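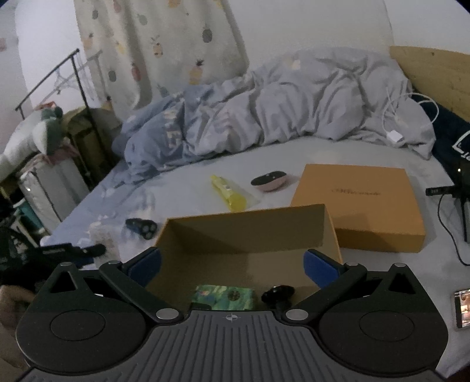
The Gikadholm fitted sheet

We've been selling bedding for a good few years now and this is still the sheet we end up talking about most! It's a plain cotton fitted sheet, woven tight and smooth so it feels cool when you first get in, and it goes softer with every wash (ours at home have been through the machine more times than we'd like to admit, and they're lovely).

The corners are what got us excited in the first place. Most fitted sheets have elastic at the corners only, and by Thursday one of them has pinged off. The Gikadholm has elastic all the way round, sewn into a wide hem, so it grips right under the mattress and stays there even if you sleep like a windmill. There's also a small tag stitched inside the bottom left corner, so you know which way round it goes before you've wrestled with it in the dark.

Sizes
Single, small double, double and king. All of them fit mattresses up to 36 cm deep, and that includes a topper if you use one. Measure from the bottom seam to the highest point of the mattress, with the topper on. If you fall between sizes, go up.

Colours
Mist, Chalk, Oat and Moss. Moss was new in July and we're very taken with it, especially with Oat pillowcases. Colours do look a bit different from screen to screen, so we'll happily post you a swatch card. It's free, and you can keep it.

Washing
Wash at 40 with similar colours the first time, and 60 after that if you like. Skip the fabric softener, as it coats the cotton and stops it breathing. Line drying is best, but a low tumble is fine. Take it out while it's still a touch damp and put it straight on the bed – no ironing, and it pulls itself flat as it dries!

Goes well with
The Griline pillowcases are cut from the same cloth, so they match exactly and fade at the same pace. If you like a bit of texture on top, try the Asante throw, a chunky waffle weave that's big enough to tuck in at the end of a double. The Costik mattress protector sits underneath and doesn't rustle. We tested a lot of rustly ones before we found it.

Delivery and returns
Orders over £80 go free, otherwise it's £4. Allow 3 working days. If it doesn't fit, send it back unwashed and we'll swap the size.

King size in Moss is back in stock from November 26, 2025.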